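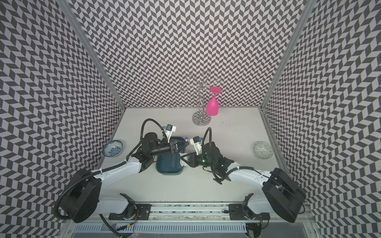

Kestberg Parallel Gripper: Two Months In

Home Reviews Grippers Arms Cameras Contact

We bought 2 of these for the pair of arms in the patterned booth, at $1,450 apiece. The Vunura we'd been using costs $2,098, so I had plans for the savings. Most of it went on cable ties.

Glassware is the test I care about. A wine glass hanging by its foot from a wire rack gives you very little to hold, and a gripper that closes with enthusiasm will teach you the price of wine glasses. The Kestberg closes gently if you set the force limit yourself. Out of the box it has the handshake of a man selling boats.

Small bowls are easier. It takes a rim cleanly at low speed, and handing one from arm to arm over the tray is where the slim fingers earn their keep. The Vunura's are fatter and tend to bump into each other.

Gripes: the hose at the wrist wants to loop up over the arm, and I've rerouted it more often than I'd like to admit. The camera mount went on without swearing. The manual runs 141 pages and covers finger alignment in one paragraph, on the page after you need it. Setup through Prokbridge was dull, which I mean as praise.

I haven't tried the Vrettos, which costs more than my car did.

Buy it if you handle light, breakable things and have patience. For heavy parts I'd stay with the Vunura. Four stars, minus a half for the hose.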